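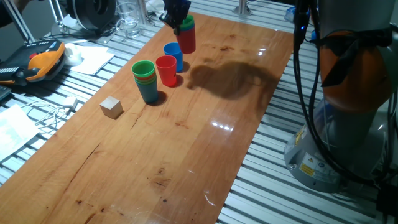

**marrowfat_lil**

How long should I leave a new oil finish on a kitchen table before we eat off it properly?

**oldbeechcroft**

Give it three weeks, or 21 days if you like to cross them off on the calendar as my other half does. It'll feel dry to the hand long before that, but the oil is still hardening underneath, and a hot plate in the first week can leave a pale ring that's a real nuisance to get out. Light use with a cloth over it is fine after a few days.

**marrowfat_lil**

Thank you, that's so kind! Three weeks feels an age with family coming in April, but I'd sooner wait than do it twice. I've used the Eklow satin oil (two coats, rubbed back in between) and it's come up lovely, though there's one patch near the end that still drags a bit when I run my palm over it. Is that normal?

**tansy_and_rye**

I'm going to disagree with beechcroft a little, if that's all right. Three weeks is very cautious for a thin oil in a warm room. I did ours with Eklow, we were having breakfast on it after eight days, and it's been through two winters and a great deal of marmalade since. The draggy patch is most likely oil that wasn't wiped off. Go over it with a clean rag and a dab of white spirit, window open, and leave it overnight.

**oldbeechcroft**

Eight days! You're braver than me, tansy. I'll grant you a warm room makes a difference, but our kitchen is north facing and never gets properly warm before May, so I stick to my three weeks. Agreed on the white spirit. And Lil, please lay the oily rags out flat outdoors to dry, don't bundle them in the bin, as they can heat up and catch fire by themselves.

**pottingshed40**

Hard wax for me every time. I put Ruppert on my mother's old table and you can stand a teapot on it without a second thought. It cost more, mind you, and I had to sand right back to bare wood first, which took me the best part of a long weekend and filled the hall with dust.

**tansy_and_rye**

But you can't patch wax so easily, can you? With oil I just rub a bit more in wherever it's gone dull, usually while the kettle's on.

**pottingshed40**

You can if you go gently with a fine pad, 300 grit or finer, and feather it out. Fiddly, though, I'll give you that.

**marrowfat_lil**

Well, I've done the rag and the white spirit and I'll look again in the morning. The spare rags are flat on the back step with a stone on each corner. I think I'll split the difference between you and give it a fortnight, with mats for anything hot. Does anyone know if the Eklow needs a third coat on the underside?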